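Itusine teaches robot arm to clear a bin by remote control
28 Jul 2020 | News desk

Itusine has started teaching a robot arm at its Donby workshop to pick household items out of a bin and move them to another. An operator steers the arm by remote control and every run is recorded.

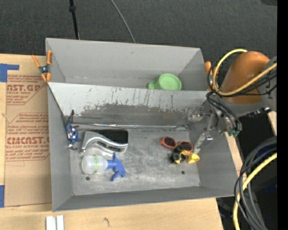

Each run lasts up to 60 seconds. Staff have logged 930 so far and plan to add 200 more with items the arm has not met before. The software will then be tried without an operator.

A second arm will be set up in Condinley in October.

Last updated: 28 Jul 2020, 

Contact us | Back to top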